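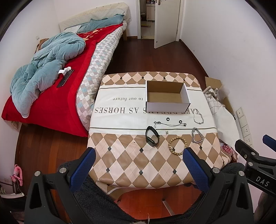

N° 171 — page 4

Esperanza Haddad parle vite, et elle s'interrompt souvent pour vérifier qu'on suit. Je l'ai appelée un matin de mars pour qu'elle me raconte le kit de pinces à main de Guvura, que je devais tester pour cette rubrique et que je n'arrivais pas à prendre en main correctement (je tenais les poignées trop bas, on y reviendra). Elle s'occupe chez eux des premiers utilisateurs, ceux qui déballent le matériel à la maison et qui se mettent à enregistrer des gestes le soir même.

« La première chose que les gens font, c'est attraper une tasse, me dit-elle. Et la tasse, ça marche du premier coup, alors ils sont contents et ils ferment la mallette ! Moi je leur dis : prenez des bijoux. »

Des bijoux, donc. Un collier fin, des bracelets, des anneaux, une montre, et une boîte en carton ouverte sur la table. L'exercice de rangement figure dans le livret sous le nom de Stinenis, et c'est celui qu'elle recommande à tout le monde. On n'a besoin que d'une petite table et d'un coin de chambre. J'ai voulu savoir ce qu'un collier avait de si terrible.

« Une chaîne, ça n'a pas de forme ! Vous la pincez au milieu, les deux bouts pendent, vous la pincez au bout, elle traîne derrière. Et quand elle fait des petites boucles d'un côté, il faut décider par où on commence. Vous, vous décidez sans y penser. C'est justement cette décision qu'on veut enregistrer. »

Elle m'explique que les patins bleus, au bout des doigts noirs, ont une surface texturée qui a demandé beaucoup d'essais. Le modèle précédent, le Swanson, avait des patins lisses, et les clients de Hedbridge, un atelier de tri qui en utilisait plusieurs, s'en plaignaient dans chaque message. « Ils avaient raison, dit-elle en riant. Je les ai tous gardés, ces messages. »

Et les tout petits anneaux ? Là, elle hésite un peu. « Alors ça, c'est le point où je préfère être franche. Un anneau posé à plat sur une nappe, il faut l'attraper par le bord, avec la pointe des patins, et il faut de la patience. Il y a des gens qui y arrivent tout de suite et d'autres qui m'écrivent à minuit. » Je lui avoue que je fais partie des seconds — même si je ne lui ai pas écrit. Elle me demande où je mets les mains. Trop bas, évidemment. En remontant la prise de deux doigts, j'ai eu l'impression de tenir un autre outil.

On parle ensuite du décor, qui m'intriguait. Je m'attendais à des consignes sévères, un fond uni, une table blanche, rien autour. Pas du tout. « Gardez votre nappe, gardez votre couvre-lit, gardez tout ! Une nappe brillante à losanges, avec une bande claire et du texte dessus, c'est très bien. Le jour où un robot devra ranger quelque chose chez quelqu'un, il y aura un lit à côté et des affaires contre le mur. Si on n'a que des tables de laboratoire dans les enregistrements, on fabrique un robot de laboratoire. »

Le prix, maintenant, parce que vous alliez me le demander : 778 euros la paire, mallette et livret compris. C'est une somme. Esperanza ne cherche pas à la minimiser et me rappelle que l'abonnement au logiciel d'enregistrement n'est pas inclus après la première année (j'aurais aimé le lire plus clairement sur la fiche produit, et je le lui ai dit). Elle a noté. La première série compte 1 000 paires, et elle ne sait pas encore quand viendra la suivante.

Mon avis à moi, après plusieurs soirées : les poignées sont confortables, l'ouverture des doigts est douce, et l'on oublie assez vite qu'on ne se sert pas de ses mains. Le livret, lui, mériterait une vraie relecture. La page sur la position des poignets arrive après tous les exercices, alors que j'en aurais eu besoin avant le premier !

« On va la déplacer », promet Esperanza. Elle me conseille en attendant de reprendre l'exercice avec une seule chaîne, la plus grosse, et de garder le collier fin pour la semaine suivante.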